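Skumo Tissue and Suture Stills

README, version 2
Last updated 2019-04-08

Contents

Skumo is a set of 1,258 close-up stills of tissue during suturing practice. It was put together for people who study how a wound looks at short range: the color of the surface, how blood spreads over it, where the edges of an opening begin and end, and how needle and thread sit against it. Images are grouped by session. File names carry the session number and a running number within the session.

The folder "surface" holds views where the tissue is the main subject. Pale, moist tissue takes up most of the picture, with reddened areas near an incision. Glare is common on wet ridges and has not been corrected. 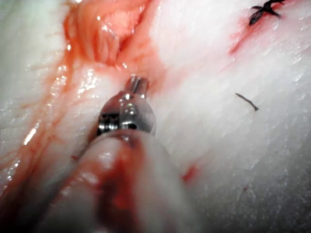 Labels in this folder are drawn as outlines. The classes are pale surface, opened tissue, blood stain and glare. A stain often fades into the pale surface with no clear border. In those places the outline follows the outer limit of visible color, so stain areas tend to run large. Glare is outlined on its own layer and may overlap any other class. Anything closer to the lens than the tissue is masked out as "foreground" and is not subdivided.

The folder "needle" holds 779 stills. Each one has a needle outline, a thread line and, where it can be judged, a point marking the needle tip. If the tip is under the surface or hidden by blood, the point is left out and the field "tip_visible" is set to 0. Thread is traced as a single line down its middle, including stretches where light makes it look paler than it is.
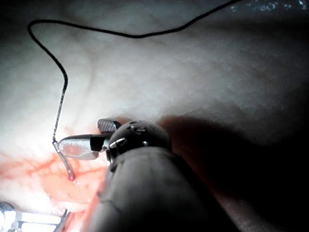
Shadow is the main source of error here. Dark thread over shaded tissue was missed in the first pass by both labeling groups, Qureshi and Cometti, and those files were labeled again in February. The older labels are kept in "needle_old" for anyone who wants to compare.

Known problems

Color balance differs between sessions. Do not compare redness across sessions without adjusting for it.
Session 30 has no glare layer.
Neighboring stills in a session can be nearly identical. Split by session when making a test set.

Not included

There is no patient information, no sound and no record of stitch quality. The stills should not be used to judge bleeding over time.

Format

Stills are PNG. Labels are JSON, one file per still, and open in the Eltudeo viewer or any text editor.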